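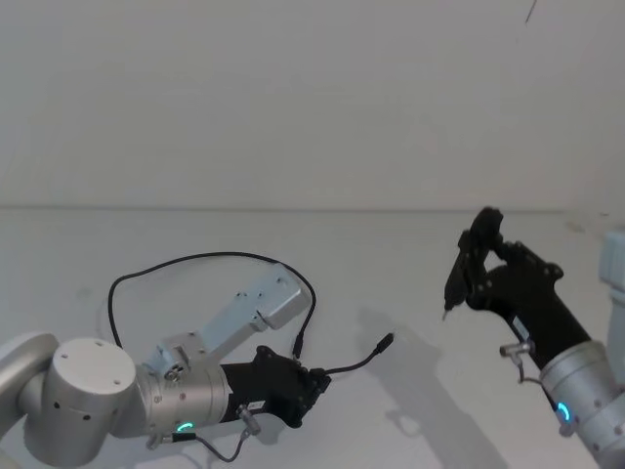
New white worktops and fresh paint as the Neltcombe workroom opens again

Jan 1, 2023

A very happy new year to everyone who uses the workroom at Neltcombe, and to everyone who has been kind enough to keep asking when they could have it back. The doors are open again from this week, and we think (we would, of course) that it has never looked nicer. The walls are a plain, clean white from one end to the other, the tabletops are white to match, and the old brown benches that some of you had been leaning on for 17 years have gone off to a well-earned retirement in the garden store at Clulline, where they are already covered in seed trays.

If you have only ever known the room in its mustard days you may need a moment in the doorway to get used to it. The mustard was somebody's bright idea a long time ago and it was very cheerful in its way, but it did make every piece of fabric look slightly ill, and the dressmakers had taken to carrying their work out to the car park to check the colour. White was their request, and the model makers and the bookbinders were quick to agree, so for once there was very little arguing over the paint chart. There was rather more over the tables! The quilters wanted them lower, the framers wanted them higher, and in the end we settled on a height in between and bought a good stock of stools.

The tops came from Geteo, who let us try a sample for most of the autumn so that people could spill things on it. Tea wiped off, and so did poster paint and most kinds of glue. Red ink did not, and we would ask the printmakers, very nicely, to put a sheet of paper down first. The paper lives on the shelf by the sink and you are welcome to as much of it as you need.

Paying for all this took a good deal of cake. The summer fair brought in £1,409, far and away the best we have ever done, and the Sisay café next door gave us its takings from the last Saturday market before Christmas, which covered the stools and the paint. Thank you to everybody who baked, bought, carried or simply turned up and ate.

A few practical things while we have your attention. The big cutting mats have moved to the tall cupboard, and the key is on the same hook it was always on. Sessions are now 45 minutes longer in the evening, with the room closing at a quarter to ten, and there are 3 new slots in the mornings for anyone who would like to start a group of their own. We have had one enquiry from some basket weavers and another about a repair morning for toys and small household bits, and we would dearly love to hear from more of you. Please don't feel you need to be expert at anything. Several of our longest-running groups began with a handful of people and one shared pair of scissors.

Do remember to wipe your part of the table when you finish, and to leave the wall clear of tape and drawing pins for the time being, as the paint is still hardening. We are planning a long pinboard for patterns, notices and finished work, and it ought to be up by May. Bookings can be made at the front desk or on the sheet inside the door, and the kettle has come back from its holiday in the office.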